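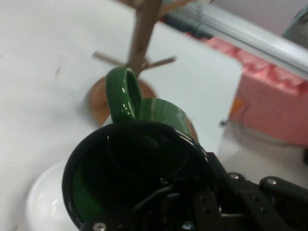 4.2 Do launch displays tell buyers anything?

Carmakers like to say that a driving simulator at a launch stand gives visitors a feel for the new model. We doubt it. Cirberg put 3 simulators beside its Grernuvum coupe and reported that visitors left "better informed", but the survey behind that claim asked only whether they had enjoyed themselves. Beltrán reached a kinder view in her study of the Skestska wagon, though her sample was 131 people who had already booked a test drive.

Figure 2. Mug, cup, bowl and mug tree; a white arm holds the green mug.

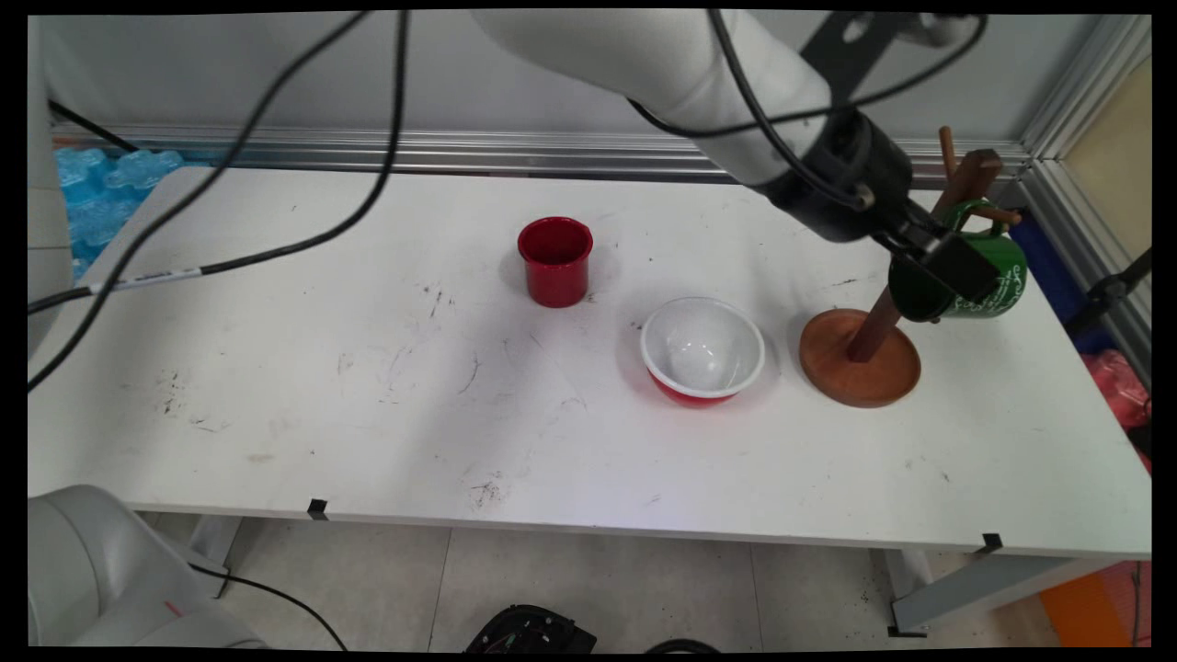 Windsor, Ontario, May 17, 2020

Karla Beltrán kindly sent us her raw answers under this date, and we went through them again. Roughly 100 of the respondents could name the colour of the display car. Far fewer could say what engine it had, and the steering feel they praised was that of the simulator's own wheel, which Sadeghi supplies to several makers with the same settings. It is hard to see how a driver could judge one car from another on that basis. We therefore leave simulator scores out of the model in the next section.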